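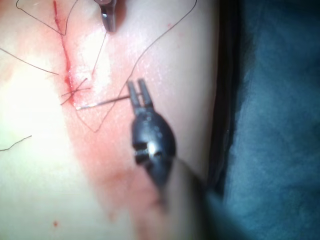 Storing and Repairing Park Souvenirs at Home

Print this page | E-mail this page

By Stella Biwott
March 3, 2019

These tips cover the items most readers bring home from a theme park: folded guide maps, enamel pins, souvenir cups and popcorn buckets, ponchos and lanyards. Test any cleaner on a hidden spot first and leave it overnight before doing the rest.

Paper guide maps

Unfold the map and lay it on a clean, dry board. Cover it with blotting paper and a second board, then add weight evenly for three days. Do not iron it. Coated stock goes shiny under heat and the ink can lift onto the cloth.

Store maps flat if you have the drawer space. If they have to be folded, use the original creases and keep no more than ten in a sleeve. Polypropylene and polyester sleeves are both suitable. Avoid soft vinyl, which sticks to coated paper in a warm room.

For a torn fold, use Japanese tissue and wheat starch paste on the plainer side. Tear the tissue strip instead of cutting it, so the edge feathers out. Clear household tape yellows and should not be used on anything you intend to keep. I have 253 maps from Grevaveck and the other parks on the coast, and the only ones in poor condition are the ones I taped in my teens.

Number each sleeve in pencil on a paper slip. Ballpoint transfers.

Enamel pins

Wipe hard enamel with a damp microfibre cloth and dry it straight away. Soft enamel has recessed colour, and grit collects along the raised metal lines. Use a dry, soft toothbrush there. Metal polish will take the plating off both types.

A loose post can be reset with two-part epoxy:

1. Scrape off the old adhesive or solder residue with a scalpel.
2. Roughen the contact area with 400 grit paper.
3. Degrease with isopropyl alcohol and let it evaporate.
4. Mix a small amount of epoxy on scrap card and apply it with a toothpick.
5. Stand the post square to the back and hold it in a block of modelling clay until cured.

Locking backs are worth buying if the pins will be worn. For display, cork over 6 mm foam board takes a standard post without bottoming out. My Citetti board holds 137 pins in a frame 78 cm wide, and it needs two wall anchors.

Popcorn buckets and refillable cups

Most are polypropylene with a printed sleeve or an applied label. Hand wash in lukewarm water with ordinary dish soap. The dishwasher clouds the plastic and loosens the label, including on some items stamped as top rack safe.

For a butter smell that will not go away, fill the bucket with warm water and two tablespoons of baking soda, leave it overnight and rinse. Dry it fully with the lid off. Store lids separately, or put a folded paper towel under the rim to let air through.

Sticker residue comes off with vegetable oil left on for half an hour, followed by soap. Keep acetone away from the printing.

Ponchos

Hang them over the shower rail until both sides are dry, turning once. Fold loosely. Small splits can be closed with clear repair tape made for tents, with the corners of the patch rounded off so they do not catch. Apply it to the inside. A split at the hood seam usually comes back, and the poncho can be kept for painting.

Lanyards

Remove the pins and the card pouch. Wash the strap by hand in cool water, roll it in a towel and dry it flat. Swivel clips that have gone stiff respond to a very small drop of sewing machine oil. Wipe off the surplus before it reaches the webbing.

Labelling the boxes

Write the park, the year and the contents on the short end of the box, where it can be read on the shelf. Sveva Pagano sent in a good method for larger collections: a running number on the box only, with everything else in a spreadsheet. She is up to item 2513 and has not had to relabel a box since she began.

Keep boxes off a concrete basement floor, on slats or a low shelf. Check them every May, before the humid weather.

Print this page | E-mail this page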